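Keep the Kemdale Reading Room Open in the Evening

The Kemdale library board will decide in June whether to close the reading room at 5 p.m. instead of 8 p.m. The board describes the change as a modest adjustment. We believe it would remove the only hours that many working residents can use.

A public library is paid for by everyone in town. People employed at the Markari plant finish their shift after four and must still travel home, eat and see to their children. For them, a room that closes at five is closed.

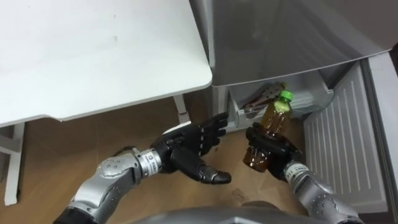
Supporters of the proposal note that loans and renewals can now be handled online. This is true, and it is welcome. It does not replace a quiet table, a printer or a librarian who can help with a benefits form - services that residents of the Tekance apartments request most often after dinner.

The savings should also be weighed with care. Heating and lighting costs will fall, but the building must be staffed until five in any case. We ask the board to keep the present hours for one more year and to publish evening attendance before it votes again.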